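The Great Hanger Thinning
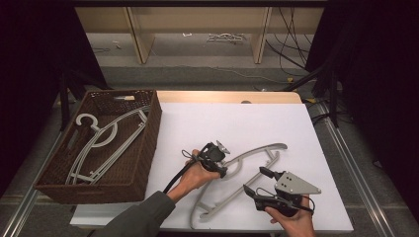 I have been putting off the hanger problem since we moved to the Poredis side of town, and if you've ever opened a closet door and had a tangle of wire and plastic come down on your foot, you'll know why. We had every kind: the thin white wire ones from the cleaners, the chunky wooden ones I inherited with the wardrobe, kids' sizes that no kid in this house has fit in years. So I finally gave up a Saturday to it and decided we would keep one sort only, the plain gray plastic ones with a straight bar across the bottom. A gray hanger goes flat on the white board, I have a proper look at it, and the keepers live in the brown wicker basket with the handle hole in the rim, which used to hold magazines and is much happier with a job to do.

I like the crossbar more than I thought I would. Trousers fold over it, scarves loop around it, and I've even hung a tablecloth on one (folded in thirds, with a clothespin at each end so it stays put). The wooden ones are lovely to look at but they are so fat! I could fit 51 of them on our rail with some shoving, and the plastic ones go up to 80 before I start to hear complaining from the brackets.

A word about those brackets. The rail is a Skorkis, the cheap one, and I put it up myself with the screws that came in the bag. It sagged within a month. I replaced the screws with longer ones from Kostiuk, the hardware place next to the bakery, and it has been fine ever since, winter coats and all. If yours is dipping in the middle, try that first before you buy a whole new rail.

What I check for: hairline cracks up by the hook, mostly, and any rough spot along the shoulder that might snag a sweater. A bit of fine sandpaper takes care of the rough spots. Cracked ones go in the recycling if your town takes them. Ours doesn't, so they've become stakes for the tomatoes, which is not elegant but the tomatoes haven't minded.

The wire ones went back to the cleaners, who were very glad to have them. The wooden ones I'm taking to the Trustus thrift shop as soon as I can find a box that will hold them without poking through the sides.

Next up is the linen shelf, and I am already dreading the fitted sheets.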